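How to run a props table for a musical

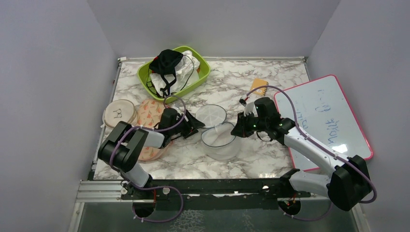
A props table is a marked surface in the wings where every hand prop has one place and stays in it between uses. Start with the running order and list each prop against the scene, the side of the stage it goes on from and the side it comes off. For our last show at the Hulden, a touring version of Semwal, the list came to 184 entries, of which 60 were handled in the first act alone. Small soft goods need a container each, or they migrate. Clear round plastic ones are suitable, as a folded white cloth can be checked from above without being touched, and a shallow rectangular tray in a strong colour such as lime green will take bulkier black fabric items with straps, which otherwise vanish in low light.

What you need

Two trestle tables, one per wing
White lining paper, enough to cover both
Masking tape and a black marker
Clear containers and shallow trays
A dim blue lamp for each table
Two printed copies of the props list

Marking out

1. Cover the table with lining paper and tape it down on the underside.
2. Lay the props out in order of use, starting at the end nearest the stage.
3. Draw a box around each prop. Leave a hand's width between boxes.
4. Write the name of the prop, the scene number and the character inside the box. Write it where the prop will not cover it.
5. Put a cross in the corner of any box whose prop finishes on the other side of the stage.

Heavy or fragile props go at the back, against the wall. Trays and suitcases can go under the table if their boxes are marked on the floor in tape.

Checking

Do the first check before the doors open and tick the printed list as you go. An empty box is a missing prop. Do the second check during the interval, after resetting anything that crossed over in the first act. In Semwal this meant carrying 8 letters and a lantern from the left wing back to the right, and the lantern had to be done first because Federico enters with it at the top of the second act.

Between performances, lock away anything of value and cover the rest with a plain sheet. Do not stack props to save space.

Changes to the list

Alter the list only after rehearsal notes have been given. Cross out the old entry, add the new one at the foot and redraw the box the same evening. Both copies must match. If the table has been altered more than a few times, replace the paper.

The Rendidel, with 306 seats, has very narrow wings and takes a single table on the left. In a house of that kind, divide the table down the middle with tape and treat each half as a separate wing.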